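The Grellau File

The office at Asard closed in January, and by the second week there were two people left in it. Arlindo Rezende had been kept on to put things in order. Kerstin Dalen had been kept on to see that he did.

"Everything to do with Grellau goes in the low cabinet," she told him. "Everything to do with Briltari goes to the solicitors. Anything else, ask me."

He asked her about the kettle. She said the kettle was a Briltari matter.

Grellau had been a plan to build a car park for 409 cars in a town that owned, by Arlindo's reckoning, a good many fewer. It had run for nine years and produced 1,160 pages of correspondence, most of it about drainage. There were letters thanking people for their letters. There was a long quarrel over a hedge, conducted by two men who signed themselves "warmly" until the third spring and after that only with initials.

Arlindo was supposed to file all this. He had made the mistake of reading it.
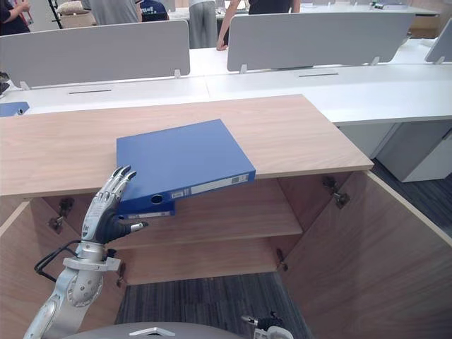
"You've had those doors open since ten o'clock," said Kerstin.

"It's the blue binder. I don't know if it goes in with the other one or not."

"Is it Grellau?"

"It's mostly Grellau. There's a bit at the back about somebody called Xavier."

She put down her tea. In 30 years at Asard she had worked under four directors and outlasted a flood, and he had never seen her put down her tea.

"What sort of bit?"

"He wants his umbrella back. He left it at the site meeting. He's written six times." Arlindo turned over a page in his head. "Seven. The last one's quite short."

Kerstin went to the coat stand behind the door, where one black umbrella had hung for as long as either of them had worked there. She had borrowed it herself, she reckoned, nearly 60 times. She had lent it to clients. She had once had it mended, and claimed the money back under sundries.

They both looked at it for a while. Outside it had started to rain, in the half-hearted way it did in that part of town.

"Does he give an address?" said Arlindo.

"Put the binder in the cabinet," said Kerstin, "and shut the doors."

"Only it might still be--"

"It's Grellau, Arlindo. It's drainage."

She did up her coat, took the umbrella and went out to buy stamps.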